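4 Setting Up the Millis Shelf Label Printer

Read this section before you load the first roll. Setup takes one person and does not need any tools except the small screwdriver packed under the foam tray.

4.1 Choosing a place for the printer

Put the printer on a level surface within reach of a grounded outlet. Leave 5 inches clear at the back so the roll cover can swing open all the way. Keep it out of direct sunlight. The labels are heat sensitive and will turn gray if they are left on a window sill or near a radiator.

CAUTION: Do not plug the printer into an extension cord that also runs a heater or a vacuum cleaner.

4.2 Loading a roll

1. Turn the power switch to OFF.
2. Press both side tabs and lift the roll cover.
3. Slide the roll onto the spindle with the loose end coming over the top.
4. Push the spindle into the two slots until it clicks on each side.
5. Pull the loose end forward under the gray guide bar until it sticks out past the cutter.
6. Move the paper guides in until they touch the edges of the roll. Do not squeeze the paper.
7. Close the cover and turn the power switch to ON. The printer feeds one blank label and stops.

If the printer feeds more than one blank label, the roll is in upside down. Turn it over and repeat from step 1.

Note: Kurar rolls come with a strip of tape holding down the loose end. Peel off the tape and tear away the first 2 labels. Glue from the tape can stick to the print head. 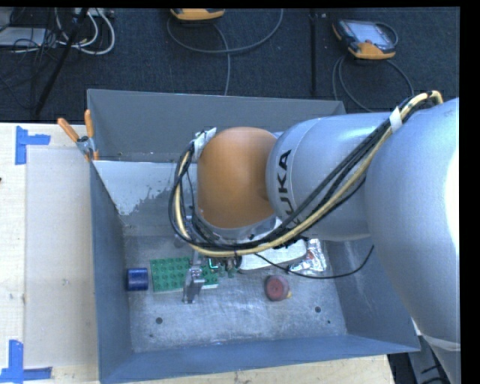 4.3 Connecting to the Index program

Install the Index program before you connect the USB cable. If the cable is connected first, Windows may load its own driver and the label size will be wrong.

1. Start Index and open Tools, then Printers.
2. Connect the USB cable to the printer and then to the computer.
3. Wait for "Millis" to show up in the list. This can take up to 20 seconds.
4. Click the name once and choose Set as Label Printer.
5. Pick the label size printed on the roll box.
6. Click Test. One label should come out with a solid border on all four sides.

If one side of the border is missing, go back to 4.2 and check the paper guides. If the whole label is faint, raise the Darkness setting one step at a time. The factory setting is 10. Settings above 13 wear out the print head faster and should only be used with the heavy plastic labels.

4.4 Setting up bin and shelf numbers

Index prints a shelf letter followed by a bin number. Decide on your numbering before you print a full set. Changing it later means peeling off every label.

Start at the left end of the top shelf and work to the right. Wipe each surface with a dry cloth before you apply the label, and press from the middle outward.

Labels do not hold well on rough or oily surfaces. Use the Chiang label holders for those and slip the label in with the backing still on.

Setup questions can be sent to Zeeshan Bugti in customer support. Have the serial number ready. It is on the bottom of the printer, next to the power socket.

Section last revised 11 September 2018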